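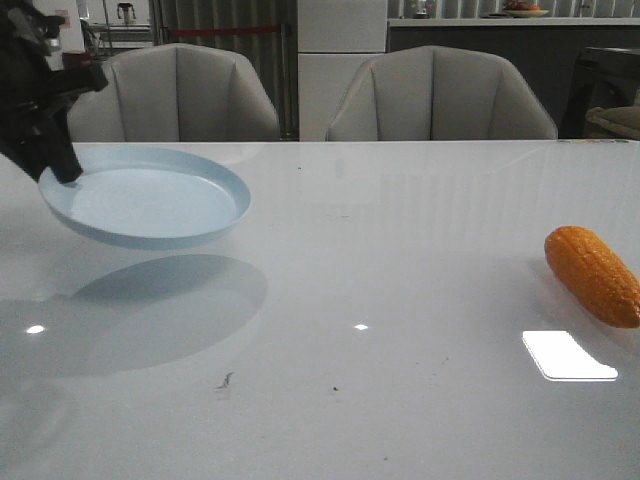
4. First Use of Your Davside Counter Oven

1. Place the oven on a level surface. Keep 16 cm free behind it.
2. Plug it directly in the wall. Do not use a power bar; the oven draws 1350 watts.
3. Run it empty at the highest setting until the smell is gone. Open a window.
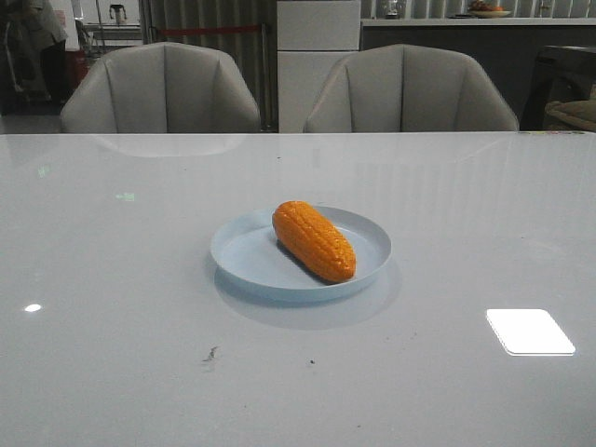
Corn on a light blue plate.

CAUTION: The door glass stays hot after the bell. Use mitts, also for the tray.

4. Set the colour dial to 3 for bread. Frozen bread needs one number more.

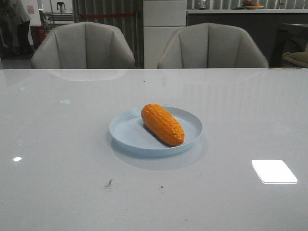 If the top browns too quickly, move the rack one level down and try again.

5. Empty the crumb tray every week. Let it dry fully before you put it back.

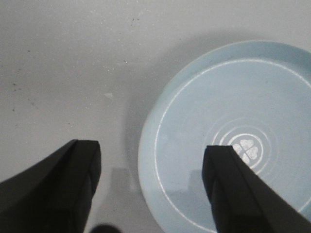 Olum

Note: the grey button is only for the light.

Shares 16 | Comments 2

flirnau: My dial starts at 0, is 3 still right for bread?

Olum: Yes, count the same way.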